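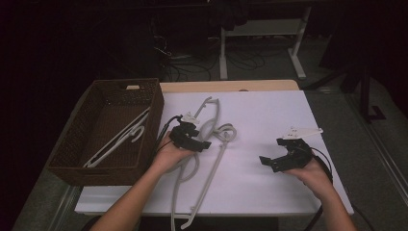
White hangers in the basket, gray ones still in a knot on the table.

PLOLNESS, Jan 31, 2024 - The town's long-running hanger problem has entered its sorting phase.

The Naidu Clothing Exchange on Codby Street confirmed this week that it owns 1,667 plastic clothes hangers, a figure reached by counting them, and that 724 of those are gray. The rest are white. They have been living together in the back closet since November, when the exchange asked Plolness residents to drop off any spare hangers they could part with. Residents could part with a lot of them.

"We put up one sign," the exchange said in its winter newsletter. "We have since taken down the sign."

The trouble with hangers, as anyone who has reached into a closet for one and come out with nine will know, is that they don't stack so much as hold hands. The white ones have been fairly cooperative. Laid the same way in a wicker basket, they stay where they are put. The gray ones have a rounder shoulder and a hook that will grab anything, including sleeves, other hooks and, in one reported case, the closet's light cord.

Sorting is being done at a table in the back room, one tangle at a time. The agreed method is to find a hook that is free on at least one side and work backward from there. Pulling is discouraged. Shaking was tried in the first week and is now also discouraged, following the light cord.

White hangers go to the front of the shop for shirts and blouses. Gray ones are meant for coats, although the newsletter admits there are not 724 coats in the building and there is no plan to get them. The surplus has been offered to the thrift store in Cotuslow, which replied that it was happy to help and would like to know if Plolness could use any hangers.

The exchange has ruled out throwing them away. Plolness does not take hangers with its curbside recycling, and a bag of them left by the bins in November was returned to the front step with a note. The note said "no."

For now, the shop is asking shoppers to take their purchases home on the hanger, and to please keep it. Anyone who buys a coat may have 2. A small bin by the door marked "Free" has been moved closer to the exit, where the exchange hopes it will be harder to walk past.

Repair ideas and craft suggestions have come in as well. The newsletter lists a wreath, a drying rack and a wind chime, and says the wind chime was loud.

The back room stays closed to shoppers until the sorting is finished, and coats will be sold from the front rack in the meantime. Donations of clothing are still welcome at the Codby Street door during shop hours. Clothing should be clean, folded and in a bag, and should arrive without anything to hang it on.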